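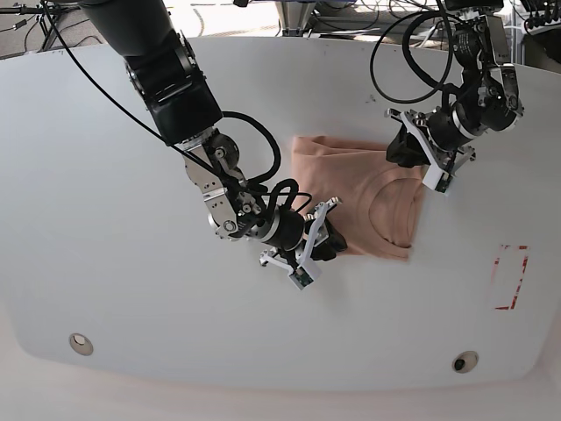

Maarja Tamošiūnaitė has folded clothes for a living for 29 years, and she has opinions about collars. The neckline goes up and centred, she says, because it's the first thing a customer sees when the bag is opened. She told the people from Penent this in July. They wrote it down.

Penent is the outfit supplying folding arms to Estero, the commercial laundry where Tamošiūnaitė runs the finishing floor. The pitch is familiar by now. The machine takes the dull work, the staff move up to "quality roles" and everybody's wrists feel better. I asked what a quality role was and got a slide with an arrow on it.

The demonstration job is a T-shirt, plain, in a sort of salmon pink. Two arms work on it at a white table with a dashed red rectangle marked on one side. It's a tidy enough task to show a visitor. Tamošiūnaitė's team does 1000 pieces on an ordinary shift, and few of them are plain T-shirts. There are fitted sheets, chefs' jackets, hospital gowns with the ties knotted together, and a nursing home's cardigans with every button done up wrong.

"Ask them about the cardigans," she told me. I did. Cardigans are on the roadmap.

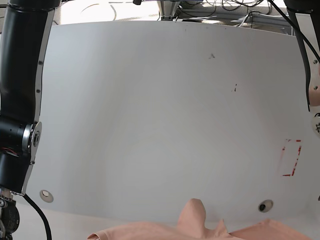 None of this means the arms won't get there. Relu Vlad, the union delegate for the site, thinks they will, and he's tired of hearing otherwise from people who don't fold for a living. His worry is what happens while they're learning. At Mockus, a linen service across town, management froze hiring the week its own trial was announced. Four people left over the following months and weren't replaced. The trial ended without a purchase. The four jobs didn't come back.

"You don't need a robot that works to cut a roster," Vlad said. "You need a brochure."

Estero's managers say there's no hiring freeze and no target for headcount. They wouldn't put that in the enterprise agreement, though, and they wouldn't say why. What they did offer was a training allowance, paid through a program called Pekivix, worth 3624 dollars a person. Vlad has read the fine print. It covers courses in supervising the equipment, and the equipment needs one supervisor per shift.

Tamošiūnaitė hasn't applied. She has been asked instead to spend two mornings a week advising the Penent engineers on technique, at her usual hourly rate — the folding rate. She thinks they're nice kids and she likes the coffee. She'd also like to know who owns what she's teaching them, and so far her question has gone to a manager, then to a lawyer, then to a different manager.

When I left she was back on the floor, undoing a cardigan.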